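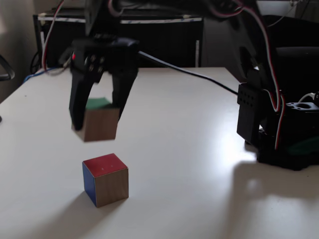

Small arms should be budgeted over their whole service life, and the purchase price is the least useful number on the order form, according to Wubit Derese. Servos, cables and the hours lost waiting for either belong in the same line, Derese said.

That approach is the basis of the equipment planning guide released by Dulis on Thu 22 September. The guide is meant for buyers of tabletop arms used in block handling and stacking work, and covers the period from first quotation to replacement.

The guide divides spending into 5 headings: the arm and its base, the gripper, power and cabling, work surface and test pieces, and spares. Each heading has its own worksheet. Buyers enter a unit price, a delivery time and an expected service interval, and the worksheet returns a yearly figure. Tax and carriage are entered separately.

Spares receive the longest treatment. Dulis recommends that a site running one arm hold 2 complete servos and a full cable set. Sites with several arms of the same model may pool their stock, provided the arms use the same connectors. Where models are mixed, stock should be held per model.

Test pieces are listed as a consumable. Painted and marked cubes wear at the edges, and the guide advises ordering replacements with the original set so that dimensions and colours match.

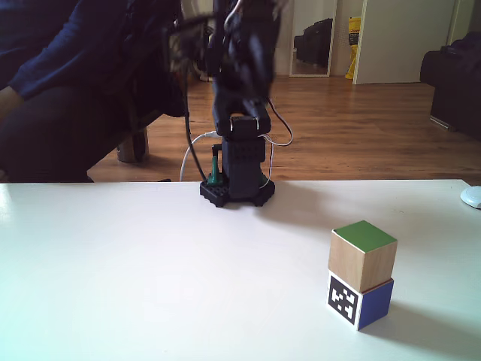
Tabletop arm with stacked wooden cubes.

The worksheets were tried at Pidinus and Asfaw before release. Both sites began in May and kept records for over 6 weeks. Following their comments, the delivery time field was moved to the first page and a column was added for parts bought locally.

Leasing is treated in an appendix. It sets out the terms to be checked before signing, including who pays for gripper wear and whether an arm may be modified during the lease.

The guide and worksheets are available from Dulis on request. A version for the Fevolus purchasing system is in preparation. Requests for quotations should state the number of arms, the intended load and the hours of use per day.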